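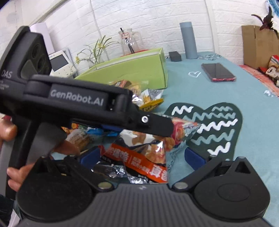 Hand-held grippers with blue-padded jaws on the snack table, one of them marked GenRobot.AI.

About Rinwood

Rinwood tests grippers, arms, cameras and controllers for people who are about to spend money on them. We are a small outfit with strong doubts about product videos. We don't sell hardware, we don't take a commission from anyone who does, and we have turned down two offers to become a distributor.

The company was started by Arnout Verbruggen and Mireille Huet after a bad purchase at their former employer. The sales demo showed an arm stacking identical foam cubes. The parts they had to move were plastic bags, and the arm spent its first month squashing them. Arnout still has the acceptance report and will show it to you if you ask, and sometimes if you don't.

What we test

Mostly we test the end of the arm, where the claims are boldest. Crumpled bags, small packets, open cardboard boxes, things piled on a tablecloth. Suppliers often ask us to use a clean gray bench and a calibration block. We will do that too, but we charge the same for it and print both results next to each other.

Hand-held grippers have become a large part of our work. The promise is that a person does the task by hand and the machine later learns from the recording. Maybe so. We have seen that go well with boxes and poorly with anything that crinkles, and we'd like more evidence before repeating what the brochures say. So we check the dull parts: whether the pads stay put, how the handle feels after an hour, how much the jaw flexes, what the cameras lose when the jaw gets in the way.

A standard comparison is 600 grasps per gripper. Clients in a hurry ask for fewer and we talk them out of it. The long version is 900 and takes in a change of operator halfway through, a step that has embarrassed more than one "intuitive" design. Our log held 2,316 failed grasps at last count, each with a short note on what went wrong. "Slipped" is not accepted as a note.

Who we are

Arnout Verbruggen runs the arm and controller tests.
Mireille Huet writes the reports and decides what goes in them.
Koen Vanhove looks after cameras and timing. He does not believe any latency figure he hasn't measured himself.
Joris Michiels does most of the hand-held work and keeps the object shelves stocked.
Pieter Maes handles bookings, invoices and complaints from manufacturers.

What you get

You get a written report, the raw logs and the recordings, including the ugly ones. There are no stars, badges or overall scores. People ask for a single number and we understand why, but a gripper that suits a bakery may be hopeless in a pharmacy, and an average of the two helps neither. Sometimes the report says to keep doing the job by hand. One client, Bivside, was told that twice in a row and still came back with a third gripper.

If a manufacturer disagrees with us, we repeat the test with their engineer in the room. Tsolakis did this in May and we changed one paragraph. The rest stands.

Visits and loans

Our workshop is in Plondon, Unit 123, up the outside stairs. Visits are by appointment. Bring the objects you really handle, in the state you really handle them, and leave the foam cubes at home.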